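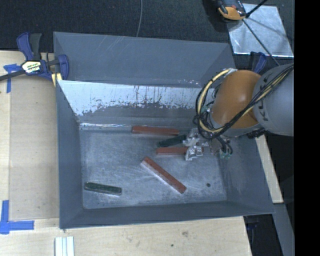 早上刚睡醒，群里已经炸了。Hina Cheema 转了张通知，说 Durrani 超市那批散装野蘑菇要召回，混进了不能吃的品种。我一看日期，心凉半截，前天刚买过一袋。

赶紧翻冰箱。还剩半袋，500克装的那种，标签糊了，批号最后两位看不清。另外半袋嘛……已经炒了鸡蛋，进肚子了。

打超市电话，占线。再打，还是占线。第6次终于有人接，小姑娘态度蛮好，就是一问三不知，让我"观察一下"。观察什么？多久算没事？她说去问主管，然后就没下文了。

后来是 Kamran Naqvi 在的再群里说清楚了，他老婆在卫生所上班。一共卖出去13袋，追回来10袋，剩下的还在找人。吃过的别自己在家扛，有些毒蘑菇发作很慢，隔大半天才开始吐，等难受了再去就晚了。剩的也别扔，装好带过去给人家看。

于是请假，去卫生所。抽血，坐等。走廊里碰到 Sadia Gondal，她也买了，还没下锅，陪她婆婆来的，婆婆吃了一小碗汤。老人家倒挺镇定，一直念叨那个汤很鲜。

下午三点多出结果，我这边暂时没问题，明天还要复查一次。医生讲话很快，我记了个大概：多喝水，不要喝酒，拉肚子马上回来。

有点生气的是，通知昨天傍晚就贴了，贴在超市后门。后门！平时谁走后门啊。广播车也只绕了老街那一圈，我们河这边一点声音没听到。要不是 Hina 早上去倒垃圾路过，估计我今天中午就把剩下半袋也炒了。

家里还有这批蘑菇的，散装、白底绿字标签，先别吃了。买过又不确定的也去问一下，卫生所今天开到晚上，不用预约，带上小票最好，没有也给看。

先写到这，手机快没电了，复查完在更新。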